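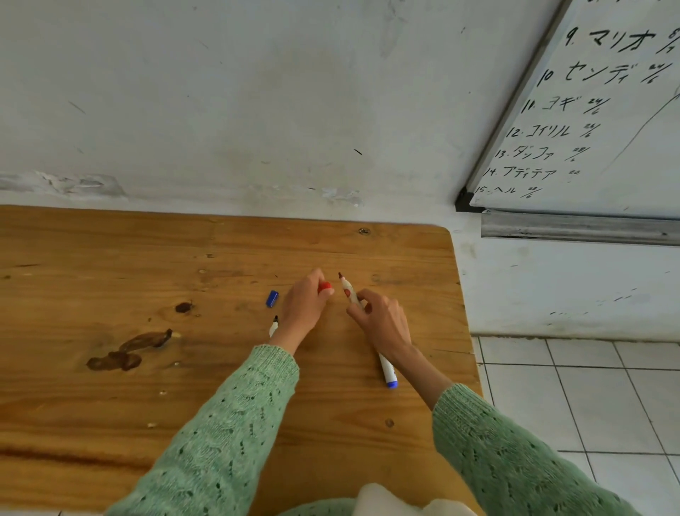

Getting a home arm to cap markers: grip or vision problem?

gusow_shop
Started this build in February in our shared workshop. Small two-finger arm on a bench mount, Gistia controller. The task is putting the cap back on a marker. By hand it's pen in the right, cap in the left, bring them together. The arm finds the marker fine but misses the cap or tips it over. Log says 1169 tries, 588 capped.

tinplate_ed
That's close to half, so I'd say grip. What's on the fingertips?

gusow_shop
Bare printed plastic. I have a silicone sheet but haven't cut it yet.

lowgear
I don't agree with Ed. Bare plastic will hold a cap if you close in the right place. A red cap on honey-colored wood is a poor target, and a table with knots and a dark stain doesn't help. Put down plain gray paper and run it again before you cut anything.

tinplate_ed
He said it tips the cap over. That's contact.

lowgear
It tips over if you come in a few millimeters off, too.

Nameteck
Sort your log by cap color. If blue does better than red, it's the camera. If they come out the same, look at the fingers. Also check how long the tips are left open. Mine dried out and I ended up practicing with dead markers, which is fine for this.

gusow_shop
Color is in the log, good idea. Of the misses I've tagged so far, more than 595 have to be wrong because that's higher than the total misses, so my tagging script is broken too. Fixing that first.

lowgear
Then I wouldn't trust the 588 yet either.

gusow_shop
Fair. Will rerun on gray paper with the 2 colors and post the numbers.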